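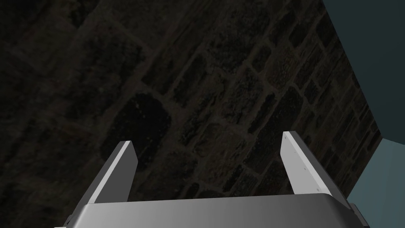
Bisitz randomization is a method for training robot manipulation policies in simulation, in which the surfaces surrounding a task are replaced at the start of every episode while the task itself is left unchanged. It was described in 2025 by Veikko Lahtinen and Jeptoo Tanui and is a narrow form of domain randomization. The name comes from the rendering library, Bisitz, in which it was first written.

Method

Each episode draws a background set from a pool of 666 surface materials, including stone, brick, fabric and flat untextured color. Materials are applied to walls and large static structures only. Light level and texture rotation are drawn separately, so that the same masonry may appear bright and upright in one episode and dim and slanted in another. The policy receives images from a wrist-mounted virtual camera, in which the fingers of the gripper stay visible at the lower edge of the view. The gripper keeps its normal appearance throughout training. Lahtinen and Tanui argued that a stable view of the fingers gives the network a fixed reference for scale and direction – a point on which earlier methods, which also varied the robot, had differed.

Results

The original study used the Pandside task suite, which consists of 31 tabletop tasks. Policies were trained on six of them and tested with materials withheld from the pool. Success rates fell less under unseen materials than those of a baseline trained on a single background. The gain was largest in reaching and grasping, and small in insertion, where most failures were traced to contact errors. Very dark, high-contrast textures remained the most difficult condition.

Criticism and later work

Eftychia Mitsotakis-Vlachou and Amber Visser repeated the experiments in the Zeltard simulator and found a smaller effect. They attributed part of the original gain to the changes in light level, which had not been tested alone. A later variant by Karine Kennedy, known as scheduled Bisitz, begins with plain surfaces and adds textured ones as training proceeds. It reaches similar final performance in fewer episodes but requires the schedule to be tuned for each task.

See also

Domain randomization
Sim-to-real transfer
Visuomotor control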